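Ticket: Label printer drops off network, Dikden stockroom
Status: Open – waiting on Clisell
Opened by: Catrin Rees
Priority: Normal (I asked for High)

Problem
The label printer goes offline after 30 minutes idle. Power cycling brings it back. Clisell support says this is a "sleep setting." I turned sleep off in March and it made no difference, so I have my doubts.

Log

Step 1. Checked the address. Printer had picked up an address ending in 255, with the mask set so that can't be a valid host. Humphreys says the router would never hand that out. Well, something did. Set a fixed address ending in 14.
Result: printed fine, then offline again before lunch.

Step 2. Swapped the network cable and moved to port 2 on the switch. Clisell's idea. I said it wouldn't help.
Result: it didn't help.

Step 3. Firmware update from the Basum download page. The release notes say "improved stability," which could mean anything. Sent a test batch of carton labels afterward.
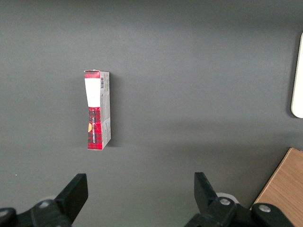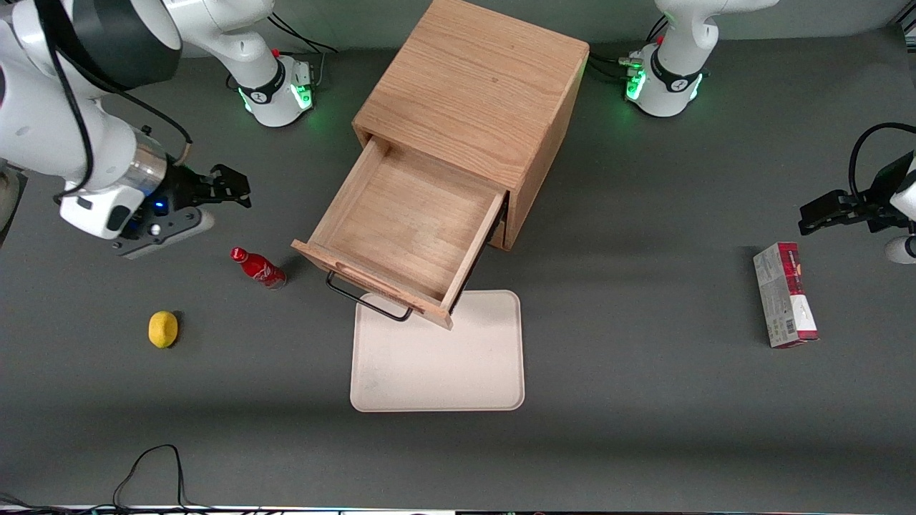
Step 4. Left it idle over the afternoon with a ping running.
Result: replies stopped at the 30 minute mark, same as before. So much for stability.

Reply from Clisell, 4:10 pm
Please confirm sleep mode is disabled and restart the printer.

My reply
It's disabled. It was disabled the last time you asked – see Problem. Please look at the ping log before sending another checklist. I'd also like to know if anyone there has tested this firmware with a fixed address.

Next action
Clisell to supply the previous firmware. Ticket stays open until the printer has run a full shift without a restart.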